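3.2 신발 벤치라는 가구를 어떻게 볼 것인가

앞 절에서 현관의 바닥 면적 이야기를 길게 했는데, 사실 제가 이 연구를 시작한 건 면적보다 신발 때문이었어요. 현관 정리를 다룬 글을 읽다 보면 수납장 용량 계산은 참 꼼꼼한데, 사람들이 방금 벗은 신발을 어디에 두는지는 한두 줄로 넘어가거든요. 저는 그 한두 줄이 늘 궁금했습니다. (공동 연구자 Wenjie Peng은 처음에 이걸 논문 주제로 보지도 않았어요!)

그래서 이 절에서는 신발 벤치 하나만 붙들고 이야기해 보려고 합니다. 위판은 평평하고 아래에 앞이 트인 선반이 한 칸 있는, 어디서나 볼 수 있는 낮은 벤치요. 앉아서 신발을 신으라고 만든 가구인데 막상 써 보면 위판이 두 번째 선반이 되어 버립니다. 설문에 응한 Draltdale 지역 232가구의 자유 응답에서도 위판에 대한 하소연이 제일 길었고, 어떤 분은 A4 한 장을 꽉 채워 보내 주셨어요. 아래 칸이 차면 위로 올라가고, 위에 올라간 신발은 거기가 제자리인 것처럼 굳어 버린다는 내용이었습니다. 저는 이렇게 위판에 머무는 신발을 '올림 신발'이라고 부르고, 아래 칸에 있는 신발은 '넣음 신발'이라고 부르겠습니다. 이름이 좀 촌스럽다는 의견이 있었지만 그냥 쓰기로 했어요.
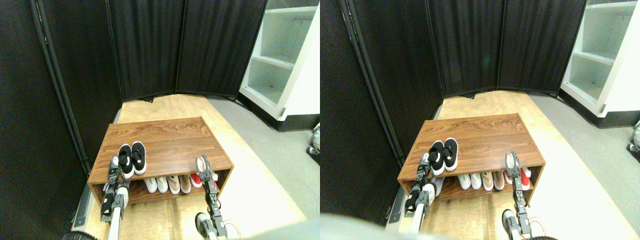 그림 4. 올림 신발과 넣음 신발의 배치. 위판에 검은 운동화 한 켤레, 아래 칸에 한 줄로 놓인 신발.

그림 4의 배치에서 제가 눈여겨본 건 위판의 검은 운동화가 가운데가 아니라 앞쪽 왼편에 있다는 점입니다. 이러면 오른쪽에 앉을 자리가 남아요. 별것 아닌 것 같아도 이 남은 폭이 벤치를 벤치로 쓰느냐 선반으로 쓰느냐를 가릅니다. 한 켤레를 한가운데 두면 양쪽이 다 어중간해져서 아무도 앉지 않게 되더라고요. 저희 집이 딱 그랬습니다. 몇 년 동안 서서 신발을 신으면서 벤치가 작다고만 투덜댔는데, 켤레를 한쪽으로 밀고 나니 멀쩡히 앉을 수 있었어요. 그러니 크기를 탓하기 전에 위치부터 볼 일입니다.

색에 대해서도 한마디 하고 넘어갈게요. 아래 칸은 어둡습니다. 위판이 빛을 가리니까 검은 신발을 안에 넣으면 좌우 짝을 맞추기가 은근히 어렵고, 흰 신발이나 빨간색이 섞인 신발은 훨씬 쉽게 눈에 들어오죠. Urnar 면담에서도 비슷한 이야기가 나왔습니다. 어두운 색 신발일수록 밖에 꺼내 두게 된다는 건데, 응답자들은 이걸 게으름으로 설명했지만 저는 가시성 문제라고 생각해요. 이 해석에는 반론도 있습니다. 검은 신발은 매일 신는 신발일 확률이 높고, 매일 신으니까 밖에 있는 것 아니냐는 거죠. 맞는 말씀이고, 저희 자료로는 두 원인을 깔끔하게 떼어 내지 못합니다. 5장에서 다시 다루겠습니다.

그다음은 순서 문제입니다. 아래 칸에 한 줄로 넣을 때 사람들은 대체로 켤레 단위로 생각하는데, 양 끝자리만은 좀 다르게 취급해요. 끝자리는 손이 쉽게 가서 자주 신는 신발의 차지가 되기도 하고, 반대로 구석이라서 계절 지난 신발이 밀려나 있기도 합니다. Bruvilstead의 면담 기록 13건을 다시 읽어 보니 같은 집 안에서도 왼쪽 끝과 오른쪽 끝의 쓰임이 달랐어요. 현관문이 어느 쪽으로 열리는지가 영향을 주는 듯한데, 문 방향을 처음부터 기록해 두지 않은 게 두고두고 아쉽습니다. 토요일 오전마다 전화를 돌려 뒤늦게 여쭤봤지만 이사하신 분도 계셔서 빈칸이 남았어요.

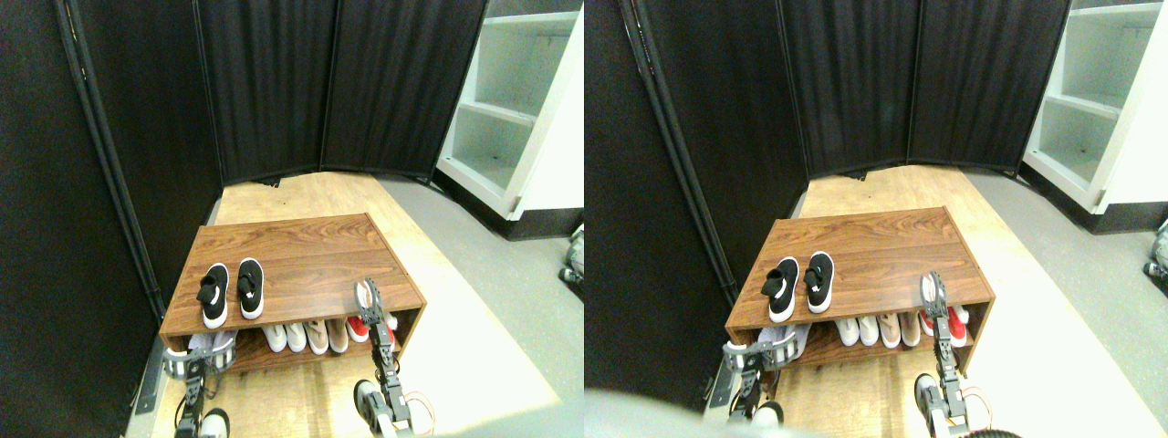 문 방향을 뺀 나머지 항목은 다행히 빠짐없이 모았습니다. 가구의 폭과 높이, 가족 수, 외출 빈도, 그리고 신발을 넣는 방향까지요. 넣는 방향은 앞코를 안으로 넣느냐 밖으로 빼느냐의 문제인데, 면담에서 제일 목소리가 커지는 대목이었습니다. 앞코가 밖을 보면 어떤 신발인지 금방 알 수 있어서 좋다는 쪽이 있고, 뒤꿈치가 밖을 봐야 손가락을 걸어 꺼내기 편하다는 쪽이 있어요. 부부가 제 앞에서 한참 실랑이를 한 적도 있습니다. 저는 뒤꿈치파입니다. 편향을 미리 밝혀 두는 셈이니 참고해 주세요.

신발 모양도 여기에 얽힙니다. 끈 없이 발만 쓱 넣는 신발은 꺼내자마자 바로 신으니까 방향이 중요해지고, 끈을 매야 하는 신발은 어차피 벤치에 앉아야 하니 어느 쪽을 보든 크게 상관이 없다는 분이 많았어요. 앉을 자리를 정작 필요로 하는 건 끈 있는 신발인데, 위판을 차지하는 건 끈 없는 신발인 집이 꽤 있었다는 뜻이기도 합니다. 이 어긋남은 저희가 설계 단계에서 전혀 예상하지 못했고, 그래서 설문 문항에도 없습니다. 면담 기록에서만 건진 내용이라는 점을 감안하고 읽어 주시면 좋겠어요.

치수 이야기를 조금만 더 하겠습니다. Long 모델의 선반 안쪽 깊이는 400mm입니다. 어른 신발을 곧게 넣고도 앞뒤로 여유가 있는 깊이인데, 이 여유 때문에 신발이 줄에서 조금씩 어긋나요. 어떤 건 깊이 들어가고 어떤 건 덜 들어가서, 켤레는 제대로 맞는데 줄은 흐트러져 보입니다. 응답자들이 '정리를 했는데 한 것 같지가 않다'고 한 경우에는 이런 상태가 많았어요. 뒤쪽에 얇은 받침을 대서 깊이를 100mm 줄여 보라고 권한 집에서는 대체로 반응이 좋았습니다. 다만 발이 큰 가족이 있으면 신발이 앞으로 튀어나오니 권하지 않았고요.

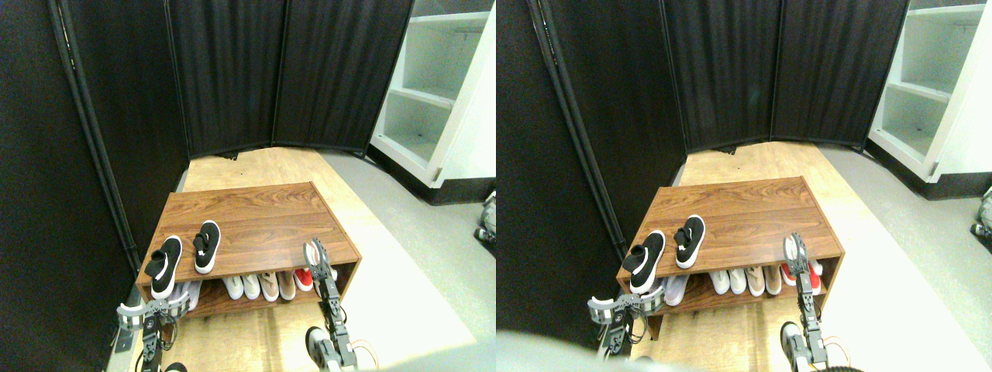
그렇다면 위판에는 신발을 몇 켤레까지 올려 두어도 괜찮을까요?

저희는 한 켤레를 기준으로 잡았습니다. 한쪽 끝에 한 켤레만 두면 어른 한 사람이 앉을 폭이 남지만, 두 켤레가 되면 앉기 전에 먼저 치워야 하는 집이 많았거든요. 폭이 넉넉한 벤치라면 두 켤레도 가능하겠지만, 그때도 양쪽 끝에 나누지 말고 한쪽으로 모으는 편이 낫습니다.

이 기준은 5월에 진행한 재방문 면담에서 그대로 적용했고, 가구별로 위판이 다시 차기까지의 과정은 3.3절에서 이어서 설명하겠습니다.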